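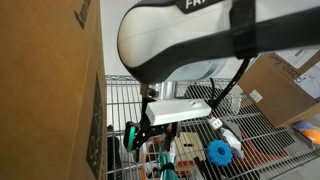 Publikationen > Arbeitsberichte > Servicerobotik > Plata

Rubrik: Normen, Regeln und gute Praxis

4 Regeln für den Umgang mit ungeordneten Ablagen

4.1 Ausgangslage

Die Hausordnung für Manipulationsversuche, mit der das Projekt Plata begonnen hat, umfasste eine Seite und forderte im ersten Satz einen »aufgeräumten Arbeitsbereich«. Für ein Vorhaben, das Greifen in unaufgeräumten Regalen untersucht, war das ein ehrgeiziger Einstieg. Der Satz wurde in der Praxis dadurch eingehalten, dass ihn alle unterschrieben und anschließend das Regal einräumten, wie es der Versuch verlangte.

Die Neufassung, im Folgenden nach dem Standort Ondlow benannt, gilt seit dem 10.12.2022. Sie besteht aus 6 Regeln und ersetzt den Begriff der Ordnung durch den der deklarierten Unordnung: Eine Ablage darf beliebig voll sein, solange vor Versuchsbeginn schriftlich feststeht, womit. Der Wortlaut ist in Anhang B wiedergegeben. Hier werden nur jene Regeln besprochen, die im Betrieb Streit ausgelöst haben, also die meisten.

4.2 Deklaration des Inventars

Regel 1 verlangt eine Liste aller Gegenstände in Reichweite des Greifers. Gemeint ist ausdrücklich auch, was kein Versuchsobjekt ist: Verpackungen, Beschriftungsmaterial, vergessenes Werkzeug. In der Erprobung erwies sich die Abgrenzung als schwierig. Ein Karton, in dem Versuchsobjekte angeliefert wurden, gilt nach der ersten Lesart als Verpackung, nach der zweiten als Hindernis und, sobald er eine Woche im Regal steht, nach allgemeinem Gewohnheitsrecht als Möbel. Die Regel kennt deshalb nur noch eine Kategorie. Was den Arm berühren kann, steht auf der Liste.

Ausgewertet wurden 2712 Greifversuche. Für 2423 davon lag eine Inventarliste vor, die den Anforderungen genügte. Beim Rest fehlte sie ganz, war nachträglich ausgefüllt oder enthielt den Eintrag »wie gestern«. Dieser Eintrag ist seit September unzulässig. Die betreffenden Versuche wurden aus der Auswertung in Abschnitt 5 ausgeschlossen, was zu Diskussionen führte, denn es befanden sich darunter einige der schönsten Griffe.

4.3 Biegeschlaffe Objekte

Regel 2 behandelt Kabel, Schnüre, Beutel und Tücher. Die alte Hausordnung erwähnte sie nicht, vermutlich in der Annahme, ein Kabel sei etwas, das zum Roboter führt. Als Greifobjekt hat es unangenehme Eigenschaften. Es kann sich durch ein Drahtgitter fädeln, andere Gegenstände mitziehen und dabei in der Kraftmessung lange so tun, als sei nichts. Die Regel schreibt vor, Kabel als Versuchsobjekte nur gebündelt einzusetzen und die Bündelung in der Liste zu vermerken. Freie Enden, die unter die Auflagefläche reichen, sind gesondert einzutragen.

Abb. 3 zeigt ein solches Objekt: ein türkisfarbenes Kabel mit Geflechtmantel, über die obere Strebe eines Drahtgitters gehängt und in der Mitte von einem schwarzen Klettband zusammengehalten. Für die Bewertung nach Regel 2 genügen Klettband und Auflagepunkt. Die Zahl der Schlaufen wird nicht erfasst; ein entsprechender Antrag der Gruppe Figueroa wurde vertagt.
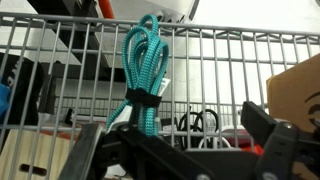 Quelle: Projekt Plata, Handgelenkkamera. Abb. 3: Gebündeltes Kabel am Drahtgitter, im Vordergrund die Greiferfinger.

Am Kabel hängt ein weißes Etikett, dessen Aufdruck in der Kameraansicht nicht lesbar ist. Das berührt Regel 3, wonach jedes deklarierte Objekt »eindeutig gekennzeichnet« sein muss. Die Regel sagt leider nicht, für wen. Ein Mensch vor dem Regal kann ein Etikett drehen; ein Auswertender, der Monate später nur die Bilddaten hat, kann es sich lediglich wünschen. Wir empfehlen, die Kennzeichnung ausschließlich über die Inventarliste zu führen und Etiketten am Objekt als das zu behandeln, was sie für den Greifer sind: eine weitere Fläche, an der man hängen bleiben kann.

4.4 Scharfe Gegenstände

Regel 4 untersagt Messer und offene Klingen in der Ablage. Über Scheren schwieg sie in der ersten Fassung, und in Abb. 3 liegt rechts vom Kabel hinter den Drähten eine schwarze. Die Auslegung ging auseinander. Der Standort Clirnico hielt Scheren für Klingen mit Griff und wollte sie verbannen. In Ondlow galten sie als Haushaltsgegenstand, und das Projekt hat Haushaltsgegenstände nun einmal zum Thema. Der geltende Kompromiss lautet, dass Scheren geschlossen und mit gesicherten Klingen in der Ablage liegen dürfen, wenn sie deklariert sind und während der Fahrt niemand in das Regal greift. Letzteres steht bereits in Regel 5. Doppelt vorgeschrieben wird es trotzdem, nach unserer Erfahrung schadet das bei diesem Satz nicht.

4.5 Zugriff durch Personen

Regel 5 ist die kürzeste und die am häufigsten übertretene. Sie lautet: »Umräumen nur bei stillgesetztem Arm.« Die Übertretungen folgen einem festen Muster. Ein Objekt liegt knapp falsch, der Arm steht gerade, und eine Hand korrigiert um zwei Zentimeter. Dass ein stehender Arm und ein stillgesetzter Arm von außen gleich aussehen, ist allen Beteiligten aus der Unterweisung bekannt. Technische Maßnahmen hatten hier mehr Erfolg als Ermahnungen. Seit die Freigabe nach jedem Eingriff neu erteilt werden muss und der Eingriff im Protokoll eine Begründung in ganzen Sätzen verlangt, liegen die Objekte auffallend oft von Anfang an richtig.

4.6 Was offen bleibt

Regel 6 betrifft die Kabelführung am Arm selbst. Sie fordert, Leitungen so zu befestigen, dass sie in keiner erlaubten Stellung in die Ablage hängen. Für die Grundstellung lässt sich das leicht prüfen. Für Stellungen, in denen sich das Handgelenk über dem Regal neigt, fehlt bislang ein Prüfverfahren, das weniger Zeit kostet als der Versuch. Bis dahin gilt eine Sichtprüfung an 4 festgelegten Armstellungen. Clirnico hat dafür ein Formular entworfen. Ondlow verwendet es ebenfalls, allerdings in einer eigenen Fassung, sodass die Ergebnisse beider Standorte derzeit von Hand übertragen werden.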